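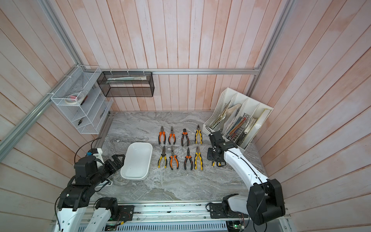 Cleaning and oiling hand tools

I do my pliers twice a year, once in February when the garage is too cold for anything fun and again at the end of summer. It takes me an evening with the radio on, and I kind of look forward to it!

Start with a dry brush. An old toothbrush is fine. Open and close the jaws while you scrub so the grit works its way out of the pivot, then wipe everything with a rag and a little mineral spirits. Do this with the door open and keep it away from the water heater.

For light rust I use 300 grit paper, wet with a drop of oil, and go easy on the cutting edges. If it's pitted I soak the whole head in white vinegar overnight (only the metal, keep the grips out of it), rinse, dry it right away and put it in the oven at 225 for 9 minutes. Handles with plastic or rubber on them do NOT go in the oven. Those I just dry with a hair dryer.

One drop of light machine oil in the pivot, work it back and forth, wipe off what squeezes out. That's all they need.

Where to keep them

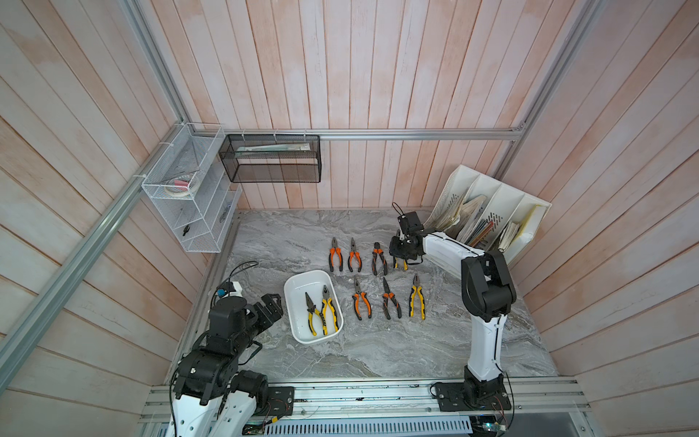

I used to throw everything in one deep drawer and then buy a second tape measure every spring. What fixed it for me was getting the small stuff up off the bench, where I can see it. Zip ties will hold a light wire rack to nearly anything, and you can snip them and move it when you change your mind (I've changed mine a lot). Keep the heavy things low, and don't store tape near a heater or the glue goes gummy.

Shallow trays are my other favorite. Ours came from the kitchen aisle at Pellesine, and they rinse clean in the sink. I pull out what I need for a job and carry the lot over in one go. 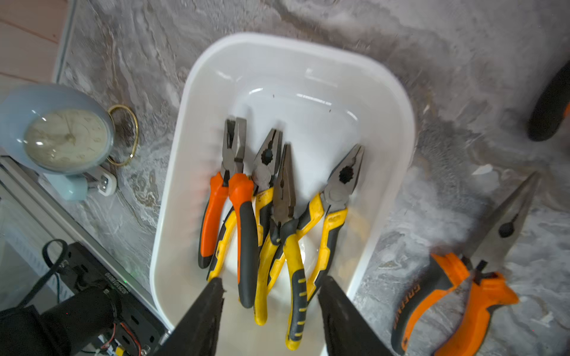 Four pairs of pliers in a white plastic tray.

If your drawers are damp, drop in a piece of chalk or one of those little silica packets from a shoe box. Swap the chalk when it starts to feel soft.

Next up: getting paint off a wooden handle without sanding it down to a toothpick.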